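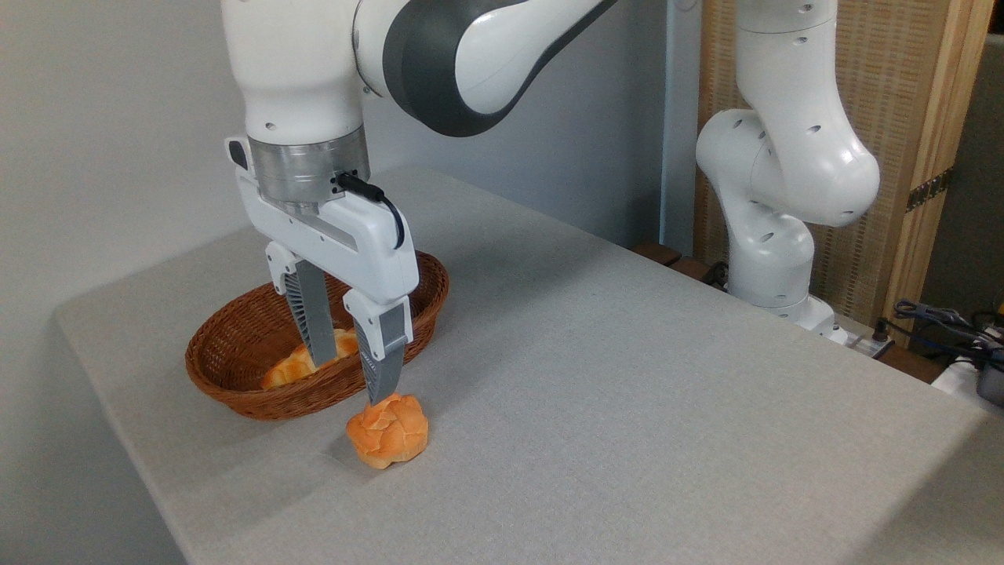
Figure 1. Bread roll and woven basket.

Clavby Local Grain Project
Progress report to the Osel Regional Food Fund
Prepared by Sinéad Ní Bhriain, project manager
June 16, 2024

1. Status

The project is on schedule against the revised work plan. Milling and storage work is complete. Baking trials are under way at the Clavby kitchen and will continue until October. One deliverable, the moisture monitoring report, has been moved to the next period with the fund's written agreement.

2. Grain supply and storage

Wheat for the trials was supplied by growers on the Costello road under the existing agreement. Deliveries to the Briraro mill in this period totalled 3162 kg. One load was held back on arrival for high moisture, dried on the grower's own floor and accepted at the second test. No grain was rejected outright.

The two small silos at Briraro have been resealed around the lower hatches. Water had been getting in on the north side during heavy rain, and the fill in that silo was showing a damp crust against the wall. The affected grain was removed and sold as stock feed. The proceeds appear as other income in the attached accounts. The aeration fan runs on a timer at present. A humidity controller was quoted for but came in over budget, and we propose to leave it until the next funding round.

3. Milling

The stones were dressed once during the period. Flour temperature at the spout had been climbing on longer runs, and the feed rate was reduced until the work could be done. Temperatures have since stayed within the limit set in the milling procedure.

Two grades are now produced: a wholemeal, and a lighter flour sifted through a single screen. The sifted grade is still variable in colour and ash content between batches. Part of this comes from the screen, which is worn along one edge – a replacement has been ordered. The remainder is probably in the grain itself, and blending across growers before milling will be tried next.

4. Baking trials

The trial program covers 30 batches. Each batch is made to the same formula, with water adjusted to the absorption figure for the flour. Rolls are the standard test product for the sifted grade and tin loaves for the wholemeal. Rolls give a quicker result and show faults in proofing more clearly.

Early results for the sifted grade are acceptable for volume and crust colour. Crumb is closer than the bakers would like. A longer bulk ferment improved it, at the cost of a later finish to the shift. Wholemeal loaves keep well but slice poorly on the day of baking. Staling tests on both products are in progress and no figures are reported here.

5. Training and outreach

Milling and baking sessions provided 146 participant hours of training. The course notes have been rewritten to include the new sieve test and the flour storage checklist. Demand for weekend sessions exceeds what the kitchen can offer under its current lease.

6. Expenditure

Spending is within the approved total. Electricity is 7 per cent over its budget line owing to the extra fan hours described in section 2. We request approval to cover the difference from the travel line, where costs have been low.

7. Next period

– Fit the replacement screen and repeat the ash tests
– Complete the baking trials and staling tests
– Submit the moisture monitoring report
– Renew the kitchen lease, or confirm another site, before October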